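Bickerstaff Community Hall and Kitchen
Winter premises check, December 2021
Checked by: Esther Nyanda and Hélder Veloso
Copy to: Halima Rashidi (bookings), Josphat Temba (repairs)

Marks used: OK = no action. ACT = needs doing, name given. WATCH = look again next time.

OUTSIDE

Front steps and handrail. OK. Rail is firm. Moss on the bottom step has been scraped off but will come back before spring.

Car park lights. ACT. The lamp nearest the bottle bank stays on all day. Josphat to look at the sensor. The other lamps came on when tested.

Gutters, north side. WATCH. Leaves cleared, but the joint above the bin store still drips onto the path. If there is a hard frost, put grit down before the hall is opened.

Bin store. OK. Lids shut, gate closes properly. Food bins had been rinsed.

ENTRANCE AND CORRIDOR

Front door closer. ACT. Door slams. It needs slowing down, particularly for the toddler group on Mondays. Hélder tried the screw and it made no difference, so the closer may need replacing.

Door mat. OK. Lies flat in its well.

Fire exit signs. OK. All lit.

Corridor kept clear. ACT. Folding chairs were leaning on the wall by the side exit again. We moved them back to the store. Halima to put a line in the hire terms saying that chairs must not be left in the corridor, even for a short time.

MAIN HALL

Floor. OK apart from one raised block near the stage. Taped for now. Josphat has the glue.

Stage steps. OK. White edging is worn but can still be seen from the hall with the lights down.

Heaters. WATCH. Both wall heaters work. The left one smells of dust when first switched on. The guard was taken off, brushed out and put back, and the smell was less the second time.

Tables. OK. Catches tested on each one. The table with the bent leg has been taken out of use and labelled.

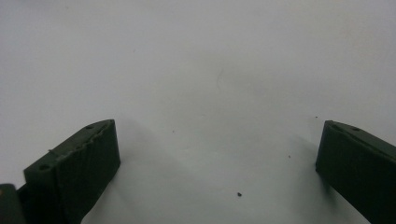
Window catches. ACT. Two on the garden side do not hold. They can be pushed open from outside, so this should be done before the hall closes for Christmas.

Curtains. OK. Flameproofing label still readable on each pair. Hems are clear of the heaters.

KITCHEN

Fridge temperature. OK. Read 2 degrees at the start of the check. The log sheet has gaps where hirers have not filled it in. Fouzia Janjua has offered to move the sheet to the fridge door, where people will see it.

Gas shut-off. OK. Turns freely. The sign pointing to it has faded and a new one should be printed.

Fire blanket. OK. In its case, tapes hanging down.

Water heater. WATCH. Hot tap over the small sink reached 50 degrees. It took longer than last time to get there. The "very hot water" notice is in place.

Extractor filters. ACT. Greasy. Soak overnight, dry fully and refit. Esther will do these.

Knives. OK. In the locked drawer. Key is in the key safe and not on the hook.

TOILETS

Accessible toilet cord. ACT. Alarm sounds, but the cord had been tied up out of reach. Untied on the day. It must hang to the floor. Please tell the cleaners as well as the hirers.

Baby changing unit. OK. Strap and hinge sound.

Hand dryers. OK.

FIRST AID AND RECORDS

First aid box. ACT. Short of large plasters and eye wash. Esther to buy both.

Accident book. OK. One entry since the last check, a bumped elbow, no follow-up needed.

Extinguishers. OK. Pins and seals in place. Asset tag 1274, by the stage door, was hard to read and has been rewritten in marker.

Still to come from Josphat: a price for the door closer and for the window catches.

Related items
Hall hire terms and charges
Kitchen opening and closing sheet
Christmas closing arrangements
How to report a repair
Fire drill notes for group leaders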